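# Scuff marks on corridor walls in the Prostgate building

Duygu Işık and Chak-lun Tsang
Skunwood College, second-year project, January 2021

## 1. Why we chose this

The ground floor corridor of the Prostgate building was painted the summer before we started our course. By the end of our first year it already looked old. The paint had not faded or peeled in most places, but it was covered in marks between knee and elbow height. We wanted to know where the marks were, what sort they were, and whether a different paint or a different colour would have helped.

We first planned to look at the whole building. Our supervisor told us to pick one corridor and do it properly, so the report covers the ground floor only, from the main entrance to the door of the music rooms. The corridor is 175 metres long if both bends are measured along the middle of the floor.

## 2. Method

We walked the corridor with a tape measure, a torch and a clipboard, one side at a time. Each mark longer than a thumb's width was written down with its distance from the entrance, its height from the floor and its type. We used three types:

- **Rub:** something has been left on the paint, usually a dark smear from a shoe or a bag. It comes off at least partly with a damp cloth.
- **Scratch:** a thin line. The paint has been cut or dented, or another material has been dragged along it.
- **Chip:** a piece of paint is missing and the layer underneath shows.

Some marks were hard to place. We tried a damp cloth on these, and if nothing changed we wrote down a scratch. Where marks crossed each other so much that we could not tell them apart, we drew a box round the whole patch and counted it once. The total is therefore lower than the real number.

The survey was done after lessons. It took longer than planned as we had to stop whenever the orchestra was moving instruments.

## 3. Colour and how much a mark shows

The corridor has two colours: off-white above the rail and a mid grey below it. People told us the grey had been chosen to hide dirt.

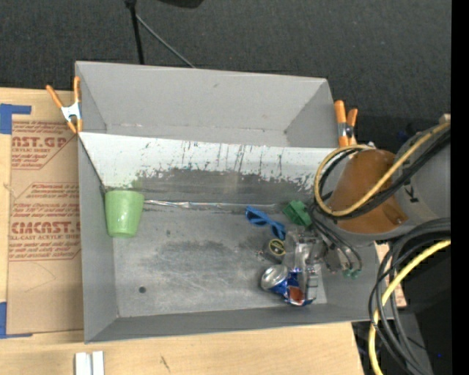

Colour changes which marks get noticed, and this caused us trouble when comparing the upper and lower walls. A dark shoe rub is plain to see on off-white and easy to miss on grey, while a chip down to white plaster is the other way round. The same sort of thing happens on surfaces other than walls. On the slanted divider of the grey metal bin, the thin black scratches stand out against the pale surface, and the place where the pale part meets the darker part is a ragged line of flecks. We found similar ragged edges on our wall just above the skirting, at the places where the cleaning machine turns. To reduce the problem we held the torch flat against the wall on a second walk, so that the light came from the side and raised or sunken marks threw a shadow whatever their colour. The second walk added a good many scratches on the grey part that we had missed.

## 4. Results

We recorded 516 marks. More than half were rubs, scratches came second and chips were the smallest group. Most of the chips were on outside corners.

The marks were not spread evenly. The worst places were:

1. the first bend, on the outer wall
2. the wall opposite the lockers
3. both sides of the double doors before the canteen
4. the last stretch before the music rooms

The straight section beside the library was the cleanest part of the corridor. It gets as many people as the rest, but it has no lockers, no benches and nowhere to queue. We think people mark a wall mostly when they are standing still or turning, and much less when they walk straight past it.

Height told us something as well. Rubs near the floor were nearly all on the wall opposite the lockers, where students stand with one foot up behind them. Scratches were grouped at hip height close to the doors. We believe these come from bag buckles and zips, though we did not see enough of them being made to be sure. Near the music rooms there was a separate band of marks lower down, at the height of the wheels and corners of instrument cases.

## 5. Paint test

We painted a test board in strips with the paint already used in the corridor and with two others, Mnguni eggshell and Gornitz hard matt. All three were as close to mid grey as the shop could mix. The board was left to dry for 18 days. Then we pulled a weighted bag buckle across each strip, rubbed each strip with the heel of an old shoe, and washed them all with the same cloth.

| Paint | Rubs after washing | Scratches |
|---|---|---|
| Present paint | faint grey left | clear |
| Mnguni eggshell | none left | clear, slightly shiny |
| Gornitz hard matt | faint grey left | faint |

Neither of the new paints was better at everything. Mnguni cleaned well but its shine made scratches easier to see from the side. Gornitz resisted the buckle best, although washing left a polished patch on it which we could still find afterwards.

## 6. Problems with the project

The board was lying flat on a bench during the tests and a wall is upright, so the weight pressed differently. We used one buckle and one shoe. The corridor was also quieter than in a normal year, and the marks we recorded will have built up more slowly than they would have done before.

The two of us did not always agree on what was a rub. Chak-lun tended to write down a scratch where Duygu wrote a rub, and we only noticed this at the first bend. We went back and did the first section again together.

## 7. What we suggest

Corner guards on the outside corners would deal with most of the chips. A strip of harder board at hip height by the double doors would be cheaper than repainting the whole wall. Opposite the lockers, Mnguni eggshell would do well enough, as the marks there are nearly all rubs and it washes clean. The library section can be left alone.

We would like to repeat the walk in March on the outer wall of the first bend, using the same sheet, to see how fast new marks appear. The test board is on top of the cupboard in the design room, with the strips labelled on the back.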